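关于Mundavero那条“抓取成功率已经稳定”的通稿,我憋了一个星期,周六晚上有空,一条一条说。先声明,我不卖他们的东西,也不卖他们对手的东西,就是给人做验收的,天天看夹爪。

1/ 先说故障。同一批示教出来的策略,白天跑得好好的,换个班次,夹爪开始提前合拢。手指离目标还有一大截,啪,夹了个空气,然后一本正经地抬起来,搬运,放下,系统日志给自己记一次“完成”。

2/ 对,记的是完成。这才是让我坐不住的地方。夹空了不可怕,谁家没夹空过。可怕的是整条链路上没有一个环节去问一句“手里有东西吗”。

3/ 供应商的第一反应是怪光线,第二反应是怪桌面反光,第三反应是建议我们买Kinsella的升级包。我把能拉的百叶窗全拉了一遍,故障照旧。顺便说一句,升级包的报价单比故障报告来得快。

4/ 后来干脆回到示教那一步,看腕部视角。 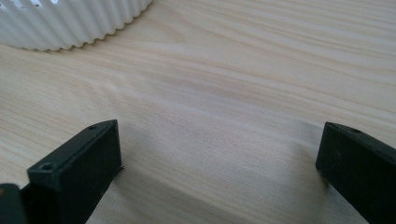
夹爪视角:两指张开,中间只有桌面,白色带棱的那个还在左上角。

5/ 这种距离,人一眼就知道还不能夹。可模型拿到的不止画面,还有一个开合量读数。我把读数和画面对着放,发现两边对不齐:画面里手指还大张着,读数已经在往下走了。也就是说,策略学到的“该合了”,比人真正动手的时刻要早。

6/ 早多少?抽出来的片段里,最离谱的一段差了40帧。对方工程师在会上说“在容忍范围内”。我问容忍范围写在哪份文档里,他说回去找。到现在还在找。

7/ 有人会说,时间戳漂移嘛,老问题,重新同步一下就行。我一开始也这么想。但漂移应该是慢慢累积的,我们看到的是每次重新插线之后跳一下,然后稳住,再插再跳。这更像是读数那一路缓存没清干净,旧数据排在前面。注意,我说的是“更像”,没有拿到固件源码之前,我不替任何人下结论。

8/ 然后是双手的情况,麻烦翻倍。
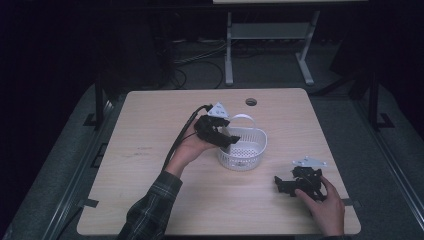
9/ 左右两只各走各的读数,各有各的起跳时间。一只偏了,另一只没偏,合在一条轨迹里,你猜训练脚本怎么处理?它取了个折中。两只手于是都不准了,误差曲线看上去反倒更平滑。发布会上放的就是那条平滑的曲线。

10/ Valtus那边的朋友私信问我,是不是标定板没贴好,位姿解算飘了。查过。位姿这一路单独回放是正常的,轨迹该停的地方停,该转的地方转。问题只出在开合量上。所以请不要再让我重新标定了,我已经标定到看见黑白方块就头疼。

11/ 再说安全。很多人觉得,夹个小篮子能出什么事。小篮子当然不出事。但同一套控制栈,Sternia的方案里是要拿去做上下料的,旁边站着人。夹空之后系统认为自己手里有货,接下来会按“带载”那套逻辑走:避障余量、速度、放置点,全是按手里有东西算的。

12/ 我们做过一轮复现,跑了50次,故意在每轮开始前插拔一次线。提前合拢出现了3次。有人觉得这数字还行。那我换个问法:三次里系统自己报出来几次?零。三次全是站在旁边的人看见的。

13/ 供应商的回复我原样概括一下:“属于小概率事件,建议加强现场巡视。”翻译过来就是,机器看不见自己的错,请你雇个人盯着它。那我买自动化图什么?

14/ 也说句公道话。硬件本身我没挑出大毛病,指头没松,螺丝没掉,反复开合的手感前后一致。示教的人也没乱来,动作很规矩,该慢的地方都慢。所以每次会上有人把锅往“操作人员不规范”上甩,我都要当场顶回去。录像摆在那里,自己看。

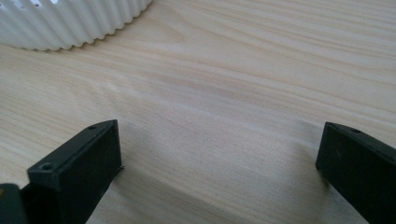 15/ 我们现在的土办法:第一,每次插线之后先空开空合几下,把画面和读数对一遍,对不上就整段作废;第二,合拢之后必须检查残余开度,手指闭到底就判定夹空,立刻停,不许往下走;第三,日志里的“完成”改成“动作执行完毕”,跟“任务成功”分成两栏。

16/ 第三条推起来最费劲。改两个字段,开了好几次会。原因大家心里有数:一分栏,成功率就不好看了。

17/ 另外,第二条也有漏洞,先交代清楚。薄的东西,残余开度本来就小,跟夹空分不开。软的东西夹扁了也一样。我们目前只敢在硬件和尺寸都固定的工位上用,别的地方照抄会出事,别说是我教的。

18/ 评论区有人问换一家行不行。可以换,但验收的时候记得问三件事:开合量读数和图像用的是不是同一个时钟;重新上电或者重新插线之后有没有自检;夹空时系统自己会不会报。销售答得越流利,越要让他现场拔一次线给你看。

19/ 还有人说我对行业太苛刻,早期产品要给时间。时间我给,Mundavero的试用期我已经批过一次延长了。我不给的是“稳定”这两个字。九月才说正在排查,转头通稿里就稳定了,中间的修复说明呢?版本号呢?回归测试呢?

20/ 补充:刚收到消息,对方愿意发一版带原始时间戳的日志过来。收到之后我会把那50轮重跑一遍,插拔照旧,结果接在这条下面发。没变化也发。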